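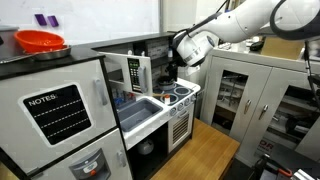
Informe final del proyecto: La cocina de juego como espacio de aprendizaje en el aula infantil
Autores: Barbara Cieślak y Zsolt Major
Tutora: Soledad Calloway
Fecha de entrega: 20 de septiembre de 2021

1. Objeto del trabajo
El presente informe recoge los resultados del proyecto Birkudon, dedicado al estudio de la cocina de juego y de su organización interna. Se pretende determinar en qué medida la disposición de los elementos (frigorífico, microondas, fregadero y placa) orienta la secuencia de acciones de los niños.

2. Descripción del mobiliario
El conjunto estudiado es una cocina de juguete blanca y gris, colocada sobre un tablero de madera clara. El frigorífico ocupa el lado izquierdo y presenta en la puerta superior un panel de pizarra con el rótulo «NOTES»; la inferior incorpora un dispensador de agua y hielo. El microondas tiene puerta abatible y panel de mandos. El menaje incluye una olla negra pequeña y un colador naranja.

3. Procedimiento
Las observaciones se realizaron en julio, en 2 grupos del centro Bromden. Se registraron 435 acciones de juego, clasificadas según la zona en la que se iniciaban. La revisión de las fichas correspondió a Attila Sárközi.

4. Resultados
La placa fue la zona de inicio más frecuente. En 61 ocasiones el juego comenzó en el frigorífico y continuó en los fogones sin pasar por el fregadero, que se utilizó sobre todo al recoger. El panel de notas apenas tuvo uso entre los menores de cuatro años; los mayores lo emplearon para fingir listas de la compra.

5. Propuestas
Se recomienda guardar la olla y el colador en lugares fijos y accesibles, así como facilitar tizas junto al panel. Queda pendiente repetir el registro con un fregadero de mayor tamaño, conforme a la observación formulada por la tutora en la segunda revisión.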